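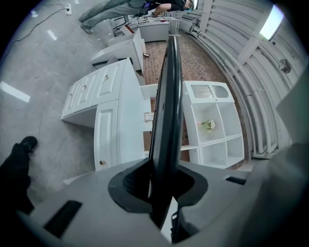

**Halfdan Brynjólfsdóttir**

February 7, 2014

Sorry for the slow answer, was on the floor most of this week. Replying to the whole list as three of you asked the same thing off-list and I'd rather type it once.

> Halfdan, can you tell us what is still there in white? We have the June rental to furnish and I don't want to drive over for one dresser. Mainly need: a desk with storage, something open for the hallway, and drawers, lots of drawers. Also is the paint the same white on everything or are we going to end up with five whites in one room like last time. And are the knobs staying brass? Someone said they were being swapped.
>
> — Jillent side, furnishing group

OK. In order, more or less.

**The desk.** Still here. White, three drawers along the top, and the cabinet door under them with the recessed panel. Small round brass knobs on the drawers and one on the door, low down near the corner, which some people hate. I don't mind it. You do have to bend. Tag is on the side, please leave it on there until it is paid for, we had two pieces go out last year with no tag and then it's me on the phone all afternoon.

Price on the desk is 475. I can't move on that one. Zanetti asked too and got the same answer, so don't feel bad.

Measure your doorways!! The desk does not come apart. The drawers come out and that helps with the weight but not the width. Last June we stood in a stairwell with the big wardrobe for most of a morning and then carried it back down again.

**The open unit.** This is the one with the square cubbies and the grille panel with the oval cutout at the top. I think it would be right for your hallway, shoes at the bottom, baskets higher up, mail wherever. The little bunch of pink and white flowers sitting in one cubby is fake and does not come with it. Well, ask me nicely. It dusts badly anyway.

The grille part is fiddly to clean. Soft paintbrush, dry, then a damp cloth. Don't spray straight at it, the cleaner sits in the gaps and you get yellow lines later. I did that to one at home and had to repaint the whole panel.

**Drawers.** There's the dresser behind the desk and then another drawer unit past that. Both white. If you want lots of drawers take the two together, I'd do 50 off for the pair. Drawer liners are not included, we ran out and Itar has not sent more. Plain shelf paper from the grocery store does the job, cut it a hair short or it curls up at the back and jams.

**Is it all the same white.** No. Sorry. Close, though. The desk and the open unit are near enough that I'd put them in one room and not think about it. The dresser I would want to see in your light first. Everything looks the same under our ceiling lights, we've all been fooled by that. Bring a sample of your wall color, or a pillowcase, anything, and hold it up by the door where there's daylight. If you're still not happy the dresser can go in the bedroom by itself and no one will ever compare.

Clader does a touch-up pot that I've used on the desk type of finish. Small brush, thin, two coats, leave it overnight between. Do NOT do the second coat the same evening becuase you're impatient. I'm talking about myself there.

**Knobs.** Staying brass. I don't know who said swapped. If YOU want to swap them go ahead, but measure the old screw before you buy new ones, and keep the old knobs in a bag taped inside a drawer so whoever has it next can put them back.

**Where things are standing.** For anybody picking up: the open unit is on the brick-pattern floor, the rest is grouped nearby, long white counter at the far end, you can't miss it. Pay at the counter. Please come in shoes you can carry in. The concrete is polished and I've seen people in leather soles going backwards with a dresser, no thank you. Watch the power cord along the floor too when you're walking backward with something heavy, step over it, don't drag furniture across.

Blankets: bring your own. We have a few but they walk off. Two straps if you've got them.

Truck is 40 for in town, one trip, ground floor. Stairs are extra and depend on how many and on who's lifting that day. It's full on Saturday morning already so say soon.

**Budget.** You mentioned 2,000 for the whole rental. Doable I think if you take the desk, the open unit and the drawer pair and then stop. Don't buy bedside tables new, wait, they come in all the time. Same for mirrors. Lamps I would buy new, the old ones always need rewiring and by then you've spent more.

One more thing, on packing for the truck. Take all the drawers out and number them on the underside in pencil, they look the same but they are not the same, every one of them runs best in its own slot. Knobs inward when you stack. A towel between each. Doors taped shut with the low-tack tape, not the brown stuff, brown tape lifts the paint and then you are back to the touch-up pot.

I can hold the desk and the open unit til Wednesday if somebody from your side writes me a yes. Just the word yes is fine. After that they go to whoever is next.

The other question, about the rug, I have to look into, didnt get to it.

H.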